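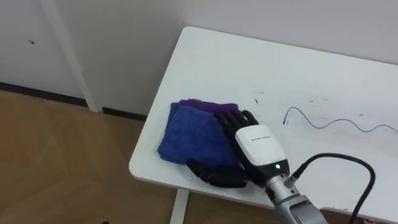

Farm stay guests and the laying hens: how do you handle eggs + biosecurity?

Posted in March by Lovely Cruzado

We open two rooms on our place near Marquez this spring, first time doing it. 162 layers, a few goats, one very old mule. Guests are going to want to collect eggs with the kids, that's half the reason they book. My husband says no way, keep them out of the coop, bird flu etc. I say nobody drives out here to look at hens through a fence.

So what do you do? Boot covers? Footbath? Separate little flock just for visitors? And do you let them cook the eggs they pick or is that asking for trouble. Insurance lady was no help, she wanted to talk about the mule.

Rogelio Gatchalian

Separate flock. Did it our second year and would never go back. Six or eight calm older hens in a small run by the house, nowhere near the main barn. Different feed bucket, different boots, everything. Guests get eggs, kids get to hold a chicken, your layers never see a stranger.

For boots we keep a rack of rubber ones in kid and adult sizes at the gate. They stay on the farm. People will tell you their sneakers are clean. Their sneakers were at somebody else's petting zoo yesterday. Ask when they book if they keep birds at home, and if yes, they skip the run. Nobody has gotten mad about it yet.

Footbath is fine but you have to change it, a tub of brown water does nothing. Scrub the mud off first.

Eggs: ours go in a basket with the date penciled on, guests cook there own in the guest kitchen. Call your county about that part, rules are differnt everywhere and depend on if you serve breakfast or not.

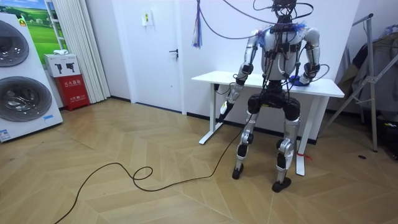

Robot beside the white table, wood floor.

Wash hands after. Sink OUTSIDE the run, with soap, or they won't.

Kenneth Salazar

We just let people in. Never had a problem. 500 birds at one time.

Abimbola Odukoya

Kenneth I'd be careful with that, one sick bird and you can lose the lot.

Agree with Rogelio mostly. Only thing I'd add, set a time. Ours is 4 pm, one of us goes along, takes maybe 20 minutes. Before that we had kids in the nest boxes at sunrise and hens going off lay from the fuss. Also put up netting if wild birds can get at the feed, ours was $391 for the whole run incl. posts. And call your own vet before you open, mine walked the place with me and moved the gate.

Related
Goats and guest dogs, who gets the yard
What to charge for a two night farm stay
Well water testing before you open rooms
Ludik Farm: our first summer with guests
Quiet hours and roosters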